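Satura Handgreifer: Aufbau und Betrieb
Kapitel 7: Wenn der Greifer nicht mehr loslässt (oder gar nicht erst zupackt)

Gültig für Geräte ab Firmware 3137. Stand dieses Kapitels: 18. März.

7.1 Worum es geht

Fehler 22 heißt in der Anzeige »Backenstellung unplausibel«. Gemeint ist: Der Winkelgeber meldet eine andere Öffnungsweite, als die Backen tatsächlich haben. Das Gerät merkt davon häufig zu spät etwas, Sie merken es am Obst.

Bekannt wurde der Fehler durch eine Aufnahmereihe am Standort Killach, bei der Früchte sortiert werden sollten. Die Aufzeichnung lief einwandfrei durch, die Protokolle waren grün, und in sämtlichen Datensätzen stand, der Greifer sei auf 2 mm geschlossen gewesen. Eine Tomate, die auf 2 mm zusammengedrückt wird, ist ein Fleck. Die betreffenden Tomaten waren rund. Aishwarya Hegde hat den Widerspruch beim Durchsehen gefunden, und ihr verdankt dieses Kapitel auch den größten Teil seiner Länge.

Die Ursache ist in fast allen Fällen eine gelockerte Klemmschraube am Winkelgeber, in den übrigen eine Nullung bei nicht ganz geschlossenen Backen. Beides lässt sich am Tisch beheben. Ein Einsenden nach Killstead ist erst nötig, wenn Abschnitt 7.5 Sie ausdrücklich dazu auffordert.

7.2 Vor dem Anfassen

VORSICHT. Quetschgefahr. Bei Fehler 22 ist die Kraftbegrenzung ohne Funktion, denn sie rechnet mit genau dem Wert, der gerade falsch ist. Finger gehören während der Prüfung nicht zwischen die Polster, auch nicht »nur kurz«.

VORSICHT. Wird der Handgreifer als Vorgabegerät für einen Abera-Arm verwendet, trennen Sie die Verbindung, bevor Sie den Trigger berühren. Der Arm übernimmt jede Bewegung, die Sie bei der Fehlersuche machen, und zwar mit Begeisterung.

1. Aufzeichnung beenden und Datei schließen.
2. Datenkabel abziehen, Versorgung angesteckt lassen.
3. Trigger vollständig loslassen und warten, bis die Anzeige nicht mehr blinkt.

7.3 Sichtprüfung

4. Greifer mit geöffneten Backen über den Arbeitsbereich halten und beide Seiten miteinander vergleichen. Die Polster müssen gleich hoch stehen, wenn Sie den Griff gerade halten. Eine leichte Schräglage der Hand täuscht einen Versatz vor, also bitte zweimal hinsehen.
5. Gelenkbolzen auf Spiel prüfen. Wackelt ein Bolzen, ist hier Schluss; weiter bei 7.5.
6. Polster auf Risse und auf Rückstände prüfen. Fruchtsaft trocknet zu einem erstaunlich brauchbaren Klebstoff und hält Backen auch gegen die Rückstellfeder zusammen. Mit Wasser und einem weichen Tuch reinigen. Kein Aceton. 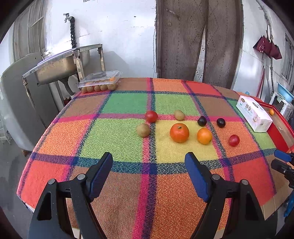 7. Trigger langsam durchziehen und wieder lösen, ohne etwas zu greifen. Beide Backen müssen gleichmäßig laufen. Ruckt eine davon auf halbem Weg, sitzt meist ein Krümel oder eine Textilfaser im Gestänge. Mit der Pinzette herausholen, nicht mit Druckluft: Die befördert den Krümel zuverlässig ins Lager.

Hinweis: Grobe Decken und Tischtücher sind als Unterlage zulässig. Sie verhindern, dass runde Gegenstände auf Wanderschaft gehen, und kosten dafür ein paar Fasern im Gelenk. Bei solchen Unterlagen Schritt 7 täglich durchführen.

7.4 Klemmschraube und Nullung

Sie brauchen den beiliegenden Innensechskantschlüssel. Er liegt im Deckel des Koffers unter dem Schaumstoff, wo ihn bisher kaum jemand gesucht hat.

8. Abdeckung am Griffrücken lösen und abnehmen.
9. Klemmschraube am Winkelgeber von Hand prüfen. Lässt sich der Geber auf der Welle drehen, haben Sie den Fehler gefunden.
10. Backen mit dem Trigger ganz schließen, bis die Polster sich auf voller Fläche berühren. Stellung halten.
11. Klemmschraube anziehen. Handfest genügt. Wer hier Kraft zeigt, bestellt anschließend eine Welle.
12. Bei weiterhin geschlossenen Backen die Taste NULL drücken, bis ein Doppelton zu hören ist.
13. Backen öffnen, Abdeckung aufsetzen, erst jetzt das Datenkabel anstecken.

Hinweis zu Schritt 12: Das Gerät nimmt die Nullung in jeder Stellung an. Eine Prüfung, ob die Backen wirklich geschlossen sind, findet nicht statt. Für die Firmware im Mai ist sie angekündigt. Bis dahin sind Sie die Prüfung.

Probe: Einen Gegenstand mit bekanntem Durchmesser greifen und den angezeigten Wert ablesen. Nehmen Sie etwas Hartes. Eine reife Pflaume ist kein Prüfmaß, sie gibt dem Greifer in allem recht. Die Abweichung darf höchstens 2 mm betragen. Liegt sie darüber, einmal bei Schritt 8 neu beginnen. Einmal.

7.5 Wenn Fehler 22 bleibt

Anzeige kommt sofort nach dem Einschalten wieder: Geberkabel im Griff nicht richtig eingerastet. Versorgung trennen, Stecker neu setzen, Nullung wiederholen.

Anzeige kommt erst nach längerem Betrieb: Klemmschraube hat sich erneut gelöst. Schraube tauschen, Ersatz liegt im Beutel 13. Die alte Schraube nicht zurück in den Beutel legen. Sie wird sonst beim nächsten Mal mit großer Sorgfalt wieder eingebaut.

Anzeige bleibt dauerhaft, oder ein Gelenkbolzen hat Spiel: Gerät außer Betrieb nehmen und nach Killstead einsenden. Bitte mit Koffer, mit Protokolldatei und ohne Obstreste.

7.6 Was mit den Aufnahmen geschieht

Alle Aufnahmen seit der letzten bestandenen Probe gelten als verdächtig. Die Bilddaten sind in Ordnung, nur die Öffnungsweite stimmt nicht. Setzen Sie im Kopf der Datei das Merkmal BACKE_UNGUELTIG, und lassen Sie die Datei ansonsten in Ruhe.

Nachträgliches Korrigieren durch einen festen Versatz ist nicht zulässig. In Killach wurde das versucht, mit ordentlichem Ergebnis für die erste Hälfte der Reihe. In der zweiten Hälfte war die Schraube weitergewandert, und der Greifer hatte nach Rechnung eine negative Öffnungsweite.

Eintrag im Gerätebuch: Seriennummer, Firmwarestand, Ergebnis der Probe vor und nach der Nullung, Kürzel. »Geht wieder« ist kein Ergebnis.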